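Lab Methods, Unit 4: Comparing Hand-Held Grippers
Handout, January 19, 2019

Read this before your bench session. You will try two kinds of finger pad on the same hand-held gripper body, the Naltik pad (foam face) and the Daza pad (smooth face). Lavdale supplies both. The arm comes in Unit 5.

1. What we want to know

A pad can fail in two ways. It can let the object slip, or it can hold the object but let it turn between the fingers. Write these down as separate results. Last November many of the lab reports had them in one column, and the numbers could not be used.

2. Thin, stiff objects

Start with a paperback. Close one finger on the spine side and the other on the front cover, then tilt the book and hold it. A glossy cover gives a pad less to grab than plain paper does, so note which surface each finger is on. Also note the state of the pad. Foam wears first along the top edge, and a torn edge changes where the contact starts. 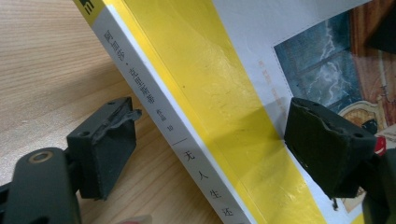 Gukholm asks whether a worn pad should be swapped before the trial. No, finish the set with it and mark the rows "worn". Then fit a new pad and run the set again. The difference between the two sets is a result too.

Each pad gets 100 grips. A pad passes if 90 of them hold with no slip. Turning is scored on its own and has no pass mark yet.

3. Flat boards, two grippers

For this part one gripper holds the board upright, with a pad on each face, and the second gripper comes in from the side. Keep the linkages clear of each other — they spread wider than you expect when the fingers close. If your gripper carries the marker rod, check that your hand does not cover the gray markers.

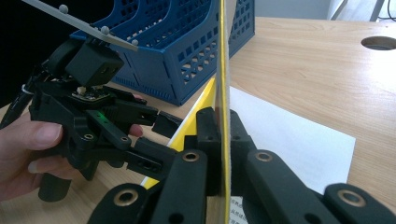
Fig. 2. Yellow board clamped upright by one gripper, second gripper at left with marker rod.

Check the indicator light on the small circuit board before you start each run. If it is off, stop and reseat the cable.

4. Recording

Use log sheet 874. One row per grip: object, pad, surface, slip (y/n), turn (y/n), notes. Row 41 is left blank on purpose for the mid-session check, so skip it until you are told to fill it in.

Hand in the sheet with your name and bench number. Reading for next time: the section on pad wear in the course pack.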